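Simska Street, the musical drama about a school choir, returns for second season

May 28, 2023

Oltico Pictures is happy to announce that its television series Simska Street will return this October with the second season. The new season has 19 episodes, each of them 42 minutes long, and will be shown on the streaming service Zasum.

The story continues in the music school on Simska Street, where the choir has lost its rehearsal room and must share the stage with the drama class. Zlata Pavliuk is again in the role of Marta, the shy alto who became the choir leader in the last episode of the first season. Petro Dmytriv plays her older brother Danylo, and this time he also sings.

A new face in the cast is Pin-yu Ho. She plays Lin, an exchange student with a very good voice who does not want to join any group.

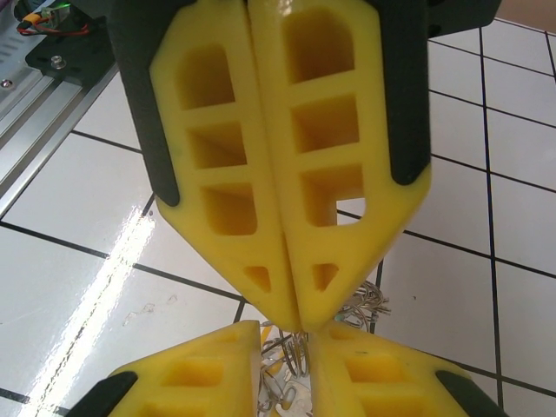 "Lin is not a bad person, but she makes the life of Marta difficult," says Pin-yu Ho. "I liked this role from the first reading. I had to learn two songs in Ukrainian, and the other actors helped me very much with the pronunciation."

The series is written by Zoriana Shevchuk and directed by Ihor Hrynyshyn. The music for the new season was recorded with a choir of 35 young singers. Most songs are new – only the opening song stays the same as before.

"Many viewers wrote to us and asked what happens with Marta and Danylo after the concert," says Zoriana Shevchuk. "We begin the new season on the next morning, so they will get the answer quickly."

The soundtrack album will be released by the label Kılıçarslan in the same month as the first episode. It contains 30 songs, and among them are also three from the first season which were not published before.

Journalists who wish to receive the first two episodes in advance, or to arrange an interview with the cast, are kindly asked to contact the press office of Oltico Pictures.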